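A Robot That Sews
What we saw at the Pomare open day

You might expect a robot to have a face. The one at Pomare's open day had two arms and no face whatever, and it didn't say hello. It was busy sewing.

A surgeon is a doctor who does operations. Some surgeons work with robot arms that hold very small tools. At most demonstrations like this one, the surgeon sits at a set of controls and the tools copy what the surgeon's hands do. If the surgeon sneezes, well, everyone hopes the surgeon doesn't sneeze.

Almost 300 people came through the door, and the line for the cookies was longer than the line for the robot. The visit lasted 40 minutes, which is a long time to be told not to lean on things.

Some words to know before you look:

Suture (SOO-cher): the thread used to close a cut. It can be pale or dark.
Needle: curved, like a piece of a circle. Your grandmother's is probably straight.
Jaws: the pinching ends of a tool. They have never bitten anyone who kept their fingers at home.
Tissue: what bodies are made of. The other kind is for your nose.

Robot tools at work on red tissue

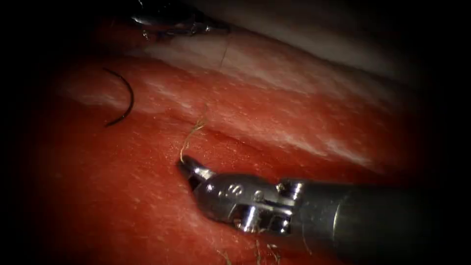
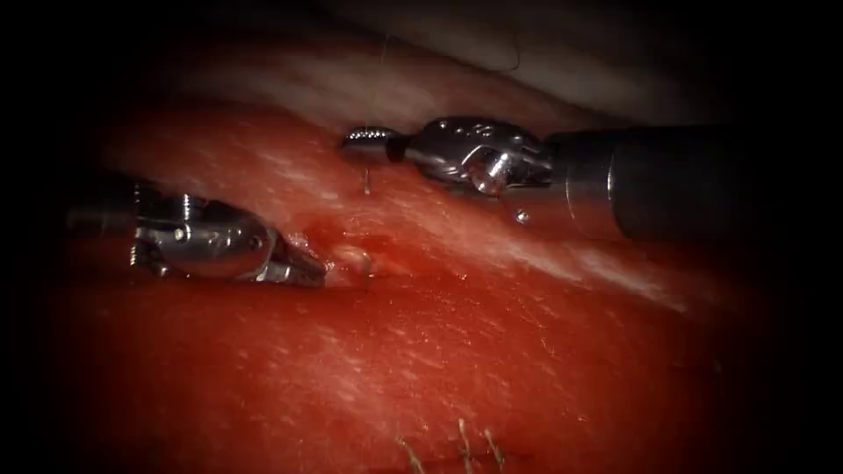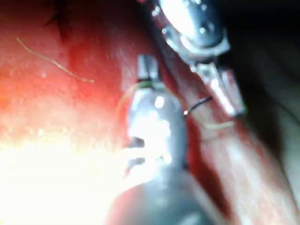 Bunine, Issue 23

Want to try it? Tie a knot in a piece of thread using two pairs of tweezers and no fingers. Ask a grown-up to go first. It is good for them.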